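Fernine stand mixer: six months of bread, two batches of marshmallow and one broken whisk

So I finally gave in and bought the Fernine. I'd been kneading by hand for years and was quite smug about it, right up until my wrists started complaining every Sunday night. My neighbour Brock MacPherson has had a Soylu for ages and kept telling me to get the same one, but the Soylu is a monster and my kitchen has one usable stretch of bench between the kettle and the wall. The Fernine fits under the overhead cupboards with the head down. With the head up it doesn't, so you have to slide it forward every time, and the rubber feet grip like mad. I ended up putting a folded tea towel under it and dragging the whole lot.

First impressions were good. It's heavy without being ridiculous, the bowl locks in with a quarter turn and the speed dial has proper clicks. I do wish the dial was on the other side (I'm left-handed, so I'm forever reaching across the bowl with floury sleeves), but I've yet to meet a mixer that was designed with me in mind.

Bread is what I bought it for, so bread first. My standard loaf is a fairly wet white with a bit of wholemeal through it, and on speed two the hook pulls it together beautifully. I set a timer, make a cup of tea, come back and the dough's climbing the hook and slapping the sides. A single loaf is a bit small for the bowl and tends to ride around in one lump for the first few minutes, so now I always make a double and freeze one. A triple is too much. I tried it once in May when we had family staying and the motor started to smell warm, and the head bounced on its hinge in a way I didn't love. Two loaves, stop there!

Stiff doughs are another story. Bagels made it groan. I did them in two halves and finished each by hand, which sort of defeats the purpose, but they were very good bagels and I'd do it again.

Cakes and biscuits, no complaints at all. Butter and sugar go properly pale, although you need to scrape down twice because the paddle doesn't quite reach the bottom. There's a little height screw under the hinge that's meant to fix this. The manual gives it one sentence and a drawing I couldn't make head nor tail of. Katsuhiko Yokoyama on the Mimidport baking forum wrote out the whole procedure — you want the paddle just brushing a pinch of flour in the base of the bowl — and after doing that I'm down to one scrape.

Now, the whisk. Lovely for egg whites, lovely for cream, and for pavlova it is an absolute joy. Then I made marshmallow. First batch, fine. Second batch, I let it go a bit too long, the mix set up around the whisk and one of the wires popped out of the collar with a noise like a snapped ruler. Probably my fault. Fernine's support line put me through to a bloke called Weidong Su who was very nice about it and sent a replacement under warranty, and he also mentioned they suggest stopping at speed five for anything with gelatine. That would've been handy in the book!

Noise: loud. On the top two speeds I can't hear the radio and the dog leaves. On bread speed it's more of a grumble, and I've run it at 6 in the morning without waking anyone up.

Cleaning is easy enough. Bowl and paddle go in the dishwasher, the hook and whisk don't (the hook went grey and chalky on me, so believe the sticker). The splash guard is a waste of cupboard space. It's in two bits that never quite meet, and flour comes out of the gap anyway. I use a damp tea towel draped over the top.

I looked at the Priltell as well before buying. It's cheaper, it comes with a glass bowl and it looks gorgeous in that pale green, but the one in the shop had a wobble in the neck and the plastic hook put me off. If you only ever make cakes you'd likely be happy with it. For bread I'd spend the extra.

Would I buy the Fernine again? I would, with the caveat about bagels. It's earned its bit of bench, my wrists are happy on Sundays and there's always a spare loaf in the freezer. Four stars, and it'd be four and a half if they'd redraw that diagram.

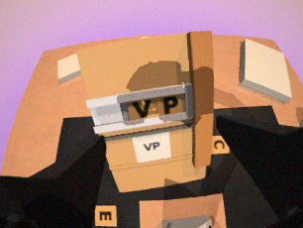 Can I use wholemeal flour for the full double batch?

A straight wholemeal double is heavier going than my usual mix, so I'd add a splash more water, let the dough rest for 30 minutes before kneading and keep it on speed two. If the head starts bouncing, take half out and do it in two goes.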